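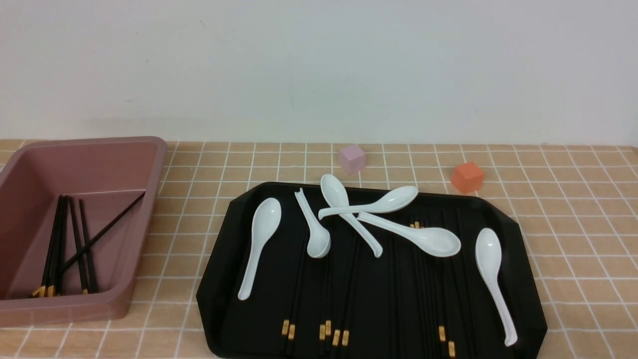
Subject: Re: [facilities-dining] Chopsticks and spoons on the tiled counter

To: facilities-dining list
From: Dining Services Office, Koseck House

Dear colleagues,

Thank you for the messages received since Friday. The office replies to the list as a whole, as several departments raised the same points. The message from the Olard floor is quoted in full, and our answers follow it.

> To: facilities-dining list
> From: Olard floor, shared kitchen
>
> Good afternoon,
>
> We write with regard to the revised table service procedure circulated in October. Our floor has used it for two group lunches and would appreciate clarification on the following.
>
> First, the procedure states that chopsticks are to be "held in the pink bin and served from the black tray." It does not state at what point they should be moved from one to the other. At our first lunch the whole stock was placed on the tray before guests arrived, and at the second it was left in the bin until the food was ready. Both arrangements drew complaints.
>
> Second, the chopsticks are black and the tray is black. Several guests did not notice that the chopsticks had been put out and asked for forks. Would the office consider a tray in a lighter color?
>
> Third, we were issued white plastic spoons with no instruction as to where they belong. They have been kept in a drawer, where they are easily forgotten.
>
> We would be grateful for a reply before our next lunch, for which we expect 90 guests.
>
> Olard floor

The office responds as follows.

1. Moving chopsticks from bin to tray

The bin is for holding and carrying. The tray is for service. Chopsticks should be moved to the tray before the doors open, and the bin should remain beside it on the counter until the move is complete. Please check the bin before it is taken away. A few chopsticks left at the bottom of a bin are often sent back to the dish room with it, and are then washed a second time for no purpose.

Chopsticks on the tray should all lie lengthwise, with the gold-banded ends together and facing the guest. The chopsticks taper, and a mixed pile does not sit level. It also obliges guests to turn over several in order to find a pair.

2. Color of the tray

The office has considered this request and does not propose to replace the trays at present. The octagonal black trays were purchased from Trimura as part of a single order and are in use on all floors. We accept that black chopsticks are hard to see on them. The gold ends do show clearly against the black when they are grouped at the front edge, and we ask floors to rely on this. A small table card reading "Chopsticks" may be requested from the office – please allow three working days.

3. Spoons

The white plastic spoons are to be set out with the chopsticks whenever soup or rice is served. They may be laid across the top of the chopsticks, where they are easily seen. Handles should point in one direction and toward the guest. The spoons should not be stored in drawers with metal utensils.
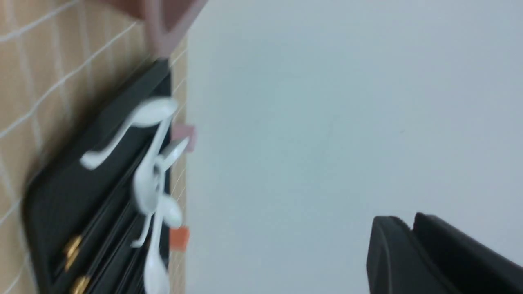

4. Stock and ordering

Following the last count, the central store holds 387 pairs of chopsticks. Floors expecting more than 90 guests should notify the office in advance so that additional stock can be sent up. A further order has been placed with Xia, which will bring the total for the building to 2000 pairs. Until it arrives, please do not exchange stock between floors without informing this list.

5. Care of the counter

The tiled counters should be wiped before trays and bins are set down, with attention to the grout lines. Trays are to be lifted when moved. Dragging a loaded tray across the tile marks the underside and disturbs whatever has been arranged on it.

The written procedure will be amended to include items 1 and 3. Floors that have kept a printed copy by the sink are asked to discard it when the new version is sent.

Further questions may be addressed to this list or to the office directly between 9 a.m. and 4 p.m.

Dining Services Office
Koseck House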